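Missing bag in a secondhand building brick set, what to do?
Posted by Celeste Toledo

Hi all! I picked up a used Urnton harbor set in June (my first big one since I was a kid) and I'm up to bag 8, except there is no bag 8. The seller swears it was complete. By my inventory I'm short 64 pieces, mostly dark tan slopes and the crane arm. Do I buy them one by one, or hunt for another incomplete set?

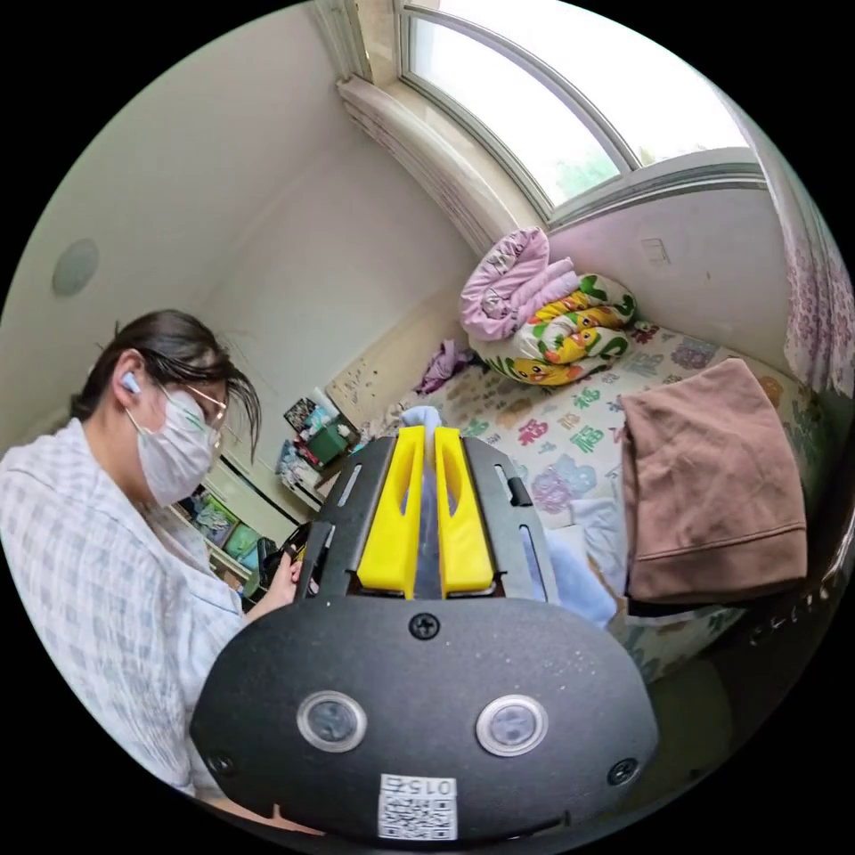

Alina Mocanu
One by one, every time! I did this with a castle and spent less than I feared. Upload the inventory to a parts site, let it sort the sellers, and try to keep it to two orders — shipping is what gets you.
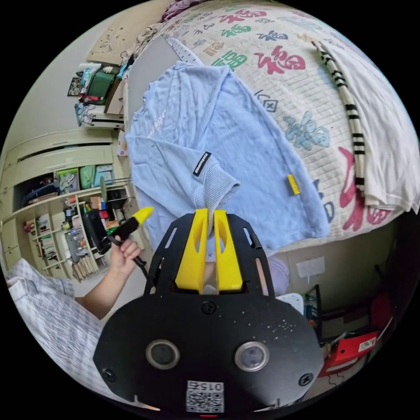 Plain slopes cost next to nothing, so save your worrying for the crane arm, and look for that one first. If a shop has the arm, fill the rest of your cart there.

Rocío Valdebenito
just buy another one lol

Zulema Domínguez
I'd write to Drorari before spending anything, Celeste. They make the set, and they once sent me a hinge for a retired Jallon train, though it took ages and I had to give the number off the booklet. They may say no to a whole bag, but asking is free. And do check inside the other bags — I found my "missing" wheels tucked in with the stickers!

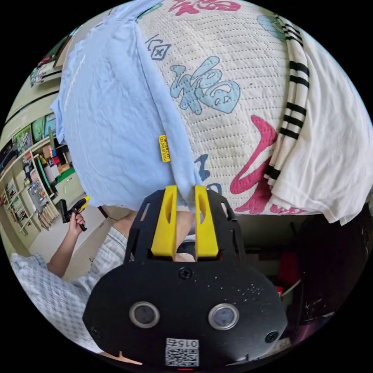

Light blue shirt, folded over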